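Skakard distillery adds Misari gin to its regular range

27 April 2022

Skakard, the small distillery on the old Cantero maltings site, has moved its Misari gin from limited release to year-round production. The first batch under the new arrangement was bottled this month and goes to the trade in May.

Misari was first made as a seasonal run and sold only from the distillery shop. It is a dry gin distilled on a wheat base spirit, with juniper, coriander seed, angelica root and sea buckthorn as the main botanicals. There are 12 botanicals in all. The full list is printed on the back label, apart from the proportions.

The recipe has been altered in one respect. In the seasonal version the sea buckthorn was steeped in the pot with everything else overnight. It is now held in a vapour basket above the spirit and added fresh for each run. The distillery says the earlier method gave a slightly cooked fruit note which became stronger in the bottle after a few months. Strength is unchanged, and the gin is still not chill-filtered, so a light haze may form when ice is added.

Production takes place in Clesov, the smaller of the two copper stills. Each run yields 818 bottles after cutting and dilution. The spirit rests for 3 weeks in steel tanks before bottling, during which it is brought down to strength in stages with water from the site's own borehole. Labels and closures are still applied by hand.
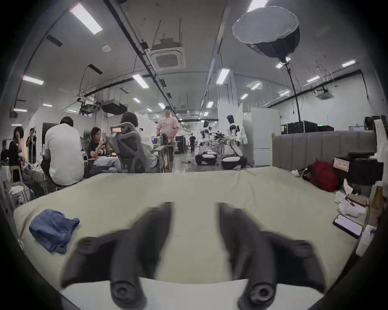 Every bottle carries a batch number and a printed code on the neck seal. Scanning it opens a page with the distillation date, the still used and the harvest year of the sea buckthorn. No app is needed, and the page is laid out for the upright screen of an ordinary smartphone, the black slab kind with one lit face and little else to it, so the text can be read at a bar or shop shelf. Pages for the seasonal batches will stay online, but no further tasting notes will be added to them.

The distillery's own notes for the current batch give pine and lemon peel on the nose, a sharp, slightly oily palate and a dry finish with some white pepper. The suggested serve is a plain tonic with a strip of orange peel. Sweeter or flavoured tonics are said to mask the sea buckthorn.

Independent shops and bars may order by the case from the opening of the May list. The first allocation for shops outside the county is limited to 100 cases, and orders will be met in the order they are received. The distillery shop will continue to sell single bottles, and refills will be offered there to customers who bring back a clean Misari bottle with its original stopper.

Skakard's rye spirit, currently in cask, is not affected by the change. No release date has been set for it.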